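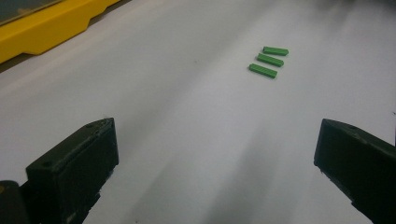
Chapter 7
Setting Out Small Parts

7.1 Purpose of the chapter

Small parts are set out before they are counted, sorted or joined. The term setting out means placing loose pieces on a clear surface so that each can be seen and picked up without moving its neighbour. Chapter 6 dealt with the choice of container. The present chapter deals with the surface, the spacing of the pieces and the direction in which they lie.

7.2 Terms

A stick is a piece whose length is several times its width. A row is a group of sticks lying side by side with their long sides nearly parallel. The gap is the strip of bare surface between two sticks. The stagger is the distance by which the end of one stick lies ahead of or behind the end of the next. A row with no stagger is called square; a row with equal stagger throughout is called stepped.

7.3 Surface and colour

The surface should be plain, matte and free of markings. White suits strongly coloured parts, as the gaps then show as clear bands between the pieces. Glossy surfaces throw back the light from overhead lamps and hide the edges of pale parts. The container stands to one side, and a container of a different colour from the parts is easier to tell apart from them at a glance.
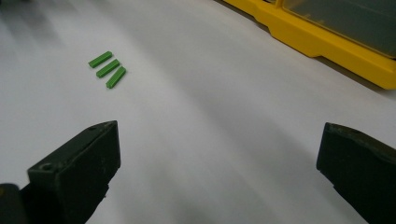 Solange Kennedy objects that a stepped row takes up more of the surface than a square one and should be kept for short runs. The objection holds where space is tight. In the exercises at the end of this chapter a stepped row is accepted wherever the gaps are even and no stick touches another.

7.4 Order of work

Clear the surface. Place the first stick at the far side and work towards the body. Set each further stick parallel to the last, leaving a gap no wider than the stick itself. Correct the angle before the gap. Section 7.5 gives the permitted error for each.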